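Trellico Helpdesk
Ticket 296: Hand-held grippers dropping out during open day demonstration
Status: Resolved
Opened by: Sioned Gape
Assigned to: Prys Parry
Copied in: Nest Rees, Rehema Rotich
Site: Lodeta, demonstration room
Opened: July 15, 2022

Sioned Gape wrote:

Hello Prys, first things first, the open day is going brilliantly! The queue for the gripper table went out of the door before eleven and we've had school groups, two retired toolmakers and a very determined grandmother who wanted three turns. Everybody wants to hold the grippers themselves and see the readings move on the screen.

Now the trouble. The left side keeps dropping out. The trace on the screen goes flat, stays flat for 6 seconds or so, then comes back as if nothing had happened. The right side has been fine all morning. It seems to be worse when the visitor is tall, which I know sounds daft, but Rehema noticed it too.

What I've tried so far:
Restarted the viewer program. No change.
Restarted the computer. Fine for two visitors, then the same again.
Swapped the seat for a lower one. No change.

We have a group from Dreridance coming at two and I would love to have both sides working for them.

Prys Parry wrote:

Great to hear it's busy! Can you send me the log from the viewer (File, then Save Log) and tell me which socket the left cable is in at the computer end? Please don't restart anything else until you've saved the log, it gets wiped each time.

Sioned Gape wrote:

Log attached. Left cable is in the second socket from the top, right cable is in the one above it. Rehema has wiggled both at the computer end and nothing happened on screen, so I don't think it's the plug there.

Prys Parry wrote:

Thanks, that's a useful log. The left side is losing its connection completely, then joining again. The right side has no gaps at all. So it isn't the viewer and it isn't the computer being slow, which was my first guess (we saw that in May when the recording rate was set to 3000 by mistake).

Next thing to try, and it takes two people. One person holds the grippers over the table in the usual starting position, one hand on each side, and doesn't move. The other watches the trace and gently lifts the left cable, starting at the gripper and working down towards the floor. Stop wherever it goes flat and tell me where that is.

Sioned Gape wrote:

Done, and it was rather fun, we did it in front of visitors and they turned it into a guessing game. I held, Rehema lifted. Nothing at the gripper itself, nothing over the tabletop. Then she got to the part below the edge of the table and the trace went flat straight away. She let go and it came back. We did it again with the same result, to loud cheers.
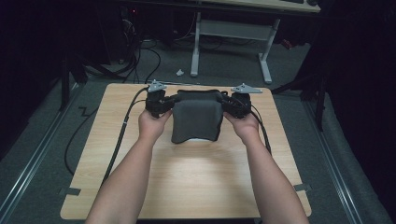
So a tall visitor stands further back, pulls the whole lot towards them, and the cable gets tight over the edge just where it's weak. I'm so pleased the tall people theory had something in it. Rehema would like it noted that she said so first.

Is it safe to tape that stretch up and carry on, or should we stop using the left side until you can get here?

Prys Parry wrote:

Noted, well done Rehema! It's low voltage so there's no danger to anyone, but tape won't hold it for a whole afternoon. There should be a spare in the flat grey box that came over from Ait Brahim with the rest of the kit. It's labelled L/R because it fits either side.

To swap it:
1. Close the viewer.
2. Unplug the computer end, then the gripper end.
3. Fit the spare at the gripper end first. It clicks.
4. Plug it into the same socket as before, open the viewer and press Find Devices.
5. Leave a good loop of slack before the cable goes to the floor.

You'll need to zero both sides again afterwards with the grippers at rest.

Rehema Rotich wrote:

Spare found and fitted. Find Devices didn't see it the first time but did on the second go. Both sides zeroed. I had six visitors through before lunch and no gaps at all, including one chap who had to duck under the door frame.

Sioned Gape wrote:

The Dreridance visit was a joy. Signe Hauksdóttir brought her apprentices and they stayed until nearly four, asking about everything - how much the hands shake, whether left-handers leave a different trace, what you'd do with gloves on. We let them try the slow squeeze and compare traces side by side. One of them asked for a job. I've given her Nest's address.

Both sides ran all afternoon. Happy for this to be closed.

Prys Parry wrote:

Lovely. Please put the old cable in a bag marked FAULTY and send it back with the kit, I'd like to cut it open. Nest, could you order two more spares of the longer type? The present ones are a bit short for a table people stand at.

Nest Rees wrote:

Ordered. Closing the ticket. The apprentice has already written to me.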